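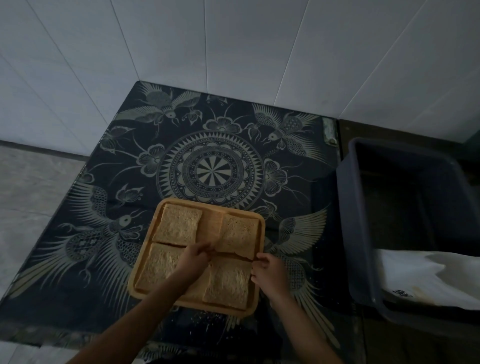 Four slices of bread on the tray.

July 7, 2026

I have started Skuravel again from the beginning. I promised myself in the spring that I would not do this, but on Sunday evening I looked at my old save and I could not remember what I was carrying or why. My character was standing on a frozen lake with one lamp and a sack of turnips. The journal in the game said only "Return before the thaw." Return where? I walked in a circle until the wolves came, and then I pressed New Game.

The second beginning is much easier for me. The first time I spent maybe a whole week in the valley because I did not understand that you can sleep in the hay wagons. The game never tells you this. You must stand close to the back of the wagon and hold the button, and if the driver likes you, he says nothing and you wake up in Dandura. If he does not like you, you wake up in a ditch without your boots. I had the ditch 3 times before I learned to bring him onions.

Dandura is still my favorite town in any game I have played. It is small, and I think the makers at Cultis drew every house by hand, for no two doors are the same. I like to arrive there when it rains. The music goes down to one instrument, something like a mandolin, and you hear the shutters. Today I stayed there almost one hour and did no quests. I bought rope, I sold the rope, I listened to the two old women by the well who argue about a goat. In my first game the argument ended with the goat being found. Now they argue about whose goat it is, so it seems I changed something, but I do not know what it was.

What I do not like is still the climbing. The stamina bar is too short, and it is placed in the corner where I never look. I look at the hands of my character, naturally, and then he lets go. On the north wall above the Dimitriou mill I fell 8 times this afternoon. Every time the game puts you back at the mill door, and the miller repeats the same sentence about his flour. I know this sentence now better than some poems I learned at school.

I tried the new difficulty setting that came with the last update. It is called Pilgrim, and it takes away the map. At first I was angry, then I took paper and began to draw my own map with a pencil, and the evening went by very fast. My map is not beautiful. The river is on the wrong side of the hills, and I had to glue a second sheet to the left because I began too near to the edge. But I found the chapel with it, which I did not find in the whole first game – and I had passed below it many times.

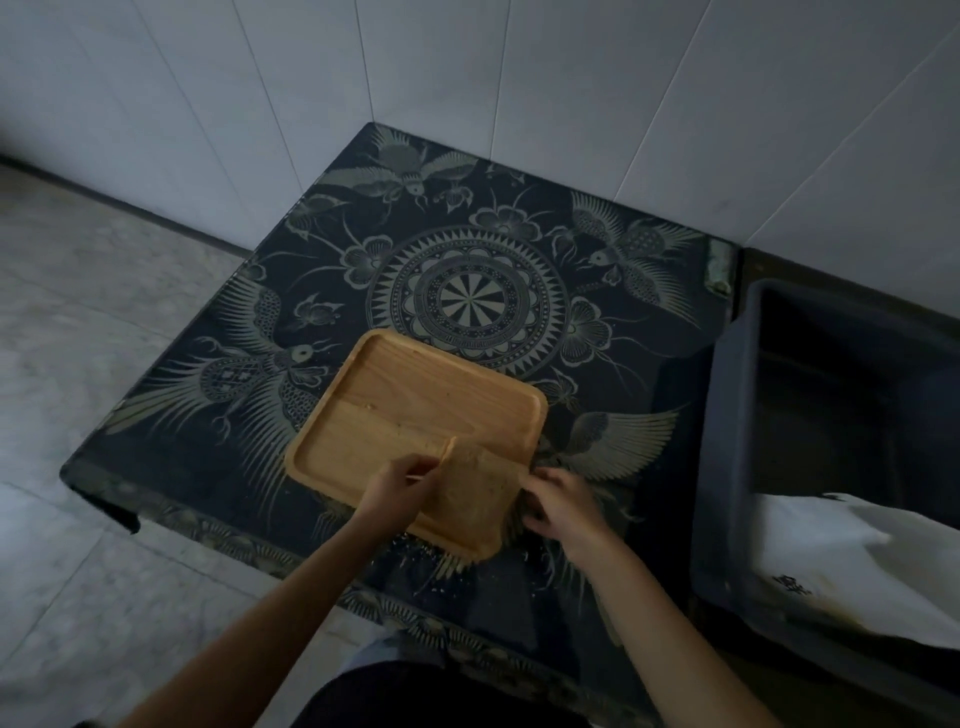
In the chapel there is a bell, and if you ring it, all the people in the valley stop walking for a moment and look up. Nothing else happens, no reward and no message. I rang it again and again, like a child. Afterward I went down to the wagons and the driver asked me if I had heard the bell. There are three possible answers. I lied to him, and now I am a little worried about it.

I read in the forum that the complete game has 3,942 lines of speech which depend on your earlier lies. I do not know who counted this or if it is true. It would explain why the miller's wife does not open her window for me anymore.

Also in the forum they speak of a second part, perhaps in September, where you cross the lake by boat. Cultis did not confirm it. I hope they repair the climbing first. I hope also for bigger letters, because the notes which you find in the houses are written in a thin script, and for me, reading in English, it is slow work. I had to look up "tithe" and "bellows" today, and I wrote both in the back of my vocabulary book, after the words from the submarine game.

I stopped at around eleven, with half of the rope used and the lamp nearly empty. I saved in the hay. Tomorrow I want to try the north wall from the other side, where the snow looks less steep, and I must not forget to buy onions before.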